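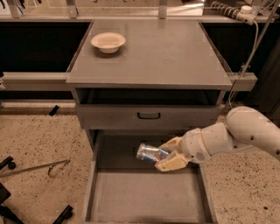 Moving my mother's recipes out of the shoebox

October 26, 2018

I took the day off work and spent most of it typing. My mother kept her recipes on index cards, envelopes, and the backs of bank calendars, and when she moved in with my sister in June the shoebox came to me. There were 107 recipes in it once I had thrown out the duplicates. I have typed up a bit more than half.

The hard part is the amounts. She wrote "flour, the blue cup" on at least a dozen cards. The blue cup broke when I was in high school. I called her and she said it was a regular cup, then called back later and said it was bigger than that. I made the coconut bread twice to find out. With a regular cup the dough was soup. With a cup and a third it held together and tasted right, so I have gone with a cup and a third everywhere.

Oven settings were the other problem. Our old stove ran hot and she wrote down what the dial said. I add 25 degrees to anything baked and check it early.

I first tried keeping everything in Plasine, which a coworker uses for her meal plans. It wanted each ingredient in its own box and would not take "a handful." I gave up after 22 recipes and copied them all out again into plain text files. One file per recipe, the name of the dish as the file name. I can search them and print them, and my sister can open them on her phone.

Nazma Howlader wrote after my last post to ask how I was sorting them. By the main ingredient, mostly. Lentils, rice, fish, greens, bread, sweets. Pickles got a folder of their own. There is also a folder called "ask" for cards I can't read or don't believe. One of them calls for eleven onions and serves four.

I'm leaving her notes in. Some cards have a line at the bottom about who ate the dish or what she would change. The pilau card says "Erasto Mwaipopo had three plates, make more." He lived next door to us for years and I had forgotten his last name until I read it. The card for bean fritters only says "no" and is underlined. I typed that too.

Scanning is next. I want pictures of the cards as well as the text, mainly for the handwriting, and a few of them are so greasy that they won't last much longer. I'll do those first. The cards that stick together I am going to leave alone until I've read up on how to separate them.

If anyone has a good way to write down spice mixes that were only ever measured by the palm, leave a comment. I have been weighing my own palmful of cumin and I get a different number each time. My mother's hands are smaller than mine, so I may just bring the scale to my sister's at Thanksgiving and have her do it.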